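Opening Moves in Nine-by-Nine Go: Project Report
Etenesh Ayele and Bernd Heitmann
10 April 2026

2. Method

We played 88 games on a small board between club members of similar grade. Black opened at the centre point in half of them and at the 3-4 point in the rest. Komi was held at seven points. Each player had 30 minutes — overtime was not used. Liya Beyene kept the game records, which were checked against a second copy before scoring.

3. Results

The centre opening led to shorter games and more resignations. At 3-4, most games went to counting, and the margin was small. Two games were voided after an illegal ko recapture.

4. Discussion

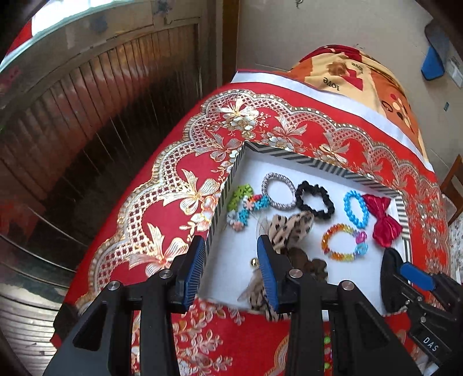
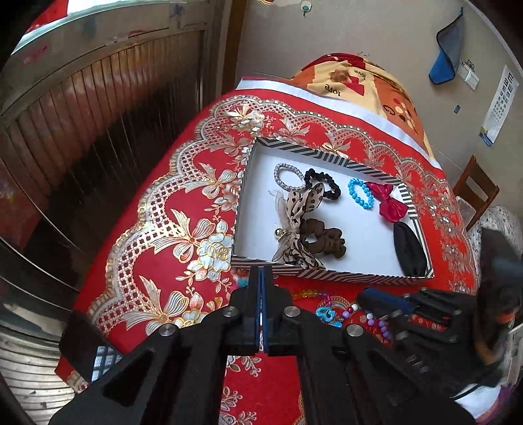

Classing a finished position by shape was harder than scoring it. Mutua Ogola's first scheme had separate classes for walls, ladders and loose groups, and two readers often disagreed on the last. The trouble is the same as sorting a tray of hair accessories with a striped rim, where a beaded tie could go with the ties or with the beads. We merged the loose groups into one class and reread the records from September.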